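Skurkia Clear Timber Oil review: two coats, a lot of waiting
Reviews > Home and Workshop > Finishes
Posted 9 Feb 2020 by Marion Cairns
Filed under: timber, benchtops, oils
Jump to: Application | Drying | Marks and spills | Price | Verdict | Comments (3)

The tin says one coat. I'll start there, as it's the claim that got me to pick the thing up, and I didn't believe it in the shop either.

Skurkia is a penetrating oil for indoor timber. It comes in one size, it's meant for tables, benchtops and shelves, and the label promises a "natural, living finish", a phrase I've now read on so many tins that I no longer know what it's supposed to tell me. I paid $47 for mine. I've used it on a kitchen table, an offcut of the same timber and a bedside shelf that badly needed something.

Application

Easy enough. You sand, you wipe off the dust, you put the oil on with a cloth and you take the extra off before it goes tacky. It's thin and spreads well, and it doesn't smell as strong as the Pindura I used last time, which had me sleeping with the windows open in May.

The instructions are poor, though. They tell you to sand to a "suitable" grit. Suitable for what? I stopped at 300 on the table and left the shelf rougher, and the shelf took up far more oil and came out darker. If the maker knows this, a line on the label would have been nice. The label does find room for a picture of a gum leaf.

As for one coat, no. After one coat the table looked patchy, with dull areas wherever the timber was thirstier. The second coat evened it out. I tried a third on the offcut and all it did was sit on top and feel greasy, so I'd stop at two.

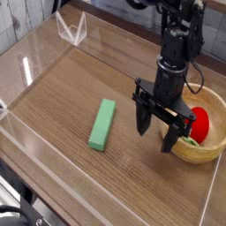

Drying

The tin gives a drying time of "overnight in good conditions". My conditions were a dry Adelaide summer and a ceiling fan, and I don't see how they could be much better. The table was touchable the next morning. It was still soft enough the morning after that to take the print of a newspaper, faintly, in reverse, and I had to sand that bit back and do it over.

I wrote to the company about it. The reply, signed Lachlan Gunn, said full cure can take up to three weeks and that heavy use should be avoided until then. Fair enough, but that's a long way from overnight, and I can't find three weeks mentioned anywhere on the tin or on the website. For a family with one table it matters quite a lot.

Colour

This part I liked. The oil warms the timber without turning it orange, and it brings the grain up nicely. I was expecting the honey tint you get from the cheaper oils and it didn't happen. Whether it stays this colour I can't say yet. Anyone who tells you how an oil will age after a fortnight is guessing.

Marks and spills

Once cured, I left a few things on the offcut for an hour each. Water wiped off clean. Black tea left a ring that came out with a damp cloth and some rubbing. Red wine left a ring that did not come out. Olive oil made a dark spot that has faded but is still there if you know where to look.

The website calls the finish "stain proof". I'd call it fairly good with water. A hard varnish will beat it on all of these, and if you have small kids or careless guests I'd go with the varnish and put up with the shine.

Hot mugs were better than I feared. No white rings so far, though I'm a coaster person and the test has been gentle.

Price

For $47 you'd want either less work or more protection than the competition, and I'm not convinced you get much of either. Prustis hard wax costs less at my local, goes on thicker and held up better to wine when I did my desk with it. It's a pain to spread and it streaks if you rush, so Skurkia does win on ease. It also wins on repairs. I sanded and re-oiled the newspaper patch and I can't find the join.

Verdict

A pleasant oil with a good colour, sold with claims it doesn't live up to. Buy it for a shelf or a side table. For a table that gets dinner on it every night, I'd look elsewhere, or at least plan on eating off your laps for a while.

Score: 3 out of 5

Comments (3)

Corina Kofler
Same patchiness here on one coat. I thought I'd done it wrong. Second coat fixed it.

Cheng-en Chang
Did you try it on anything outdoors? Thinking of a bench on a covered verandah.

Marion Cairns
No, and the tin says indoor only. That's one line on it I'd be inclined to trust.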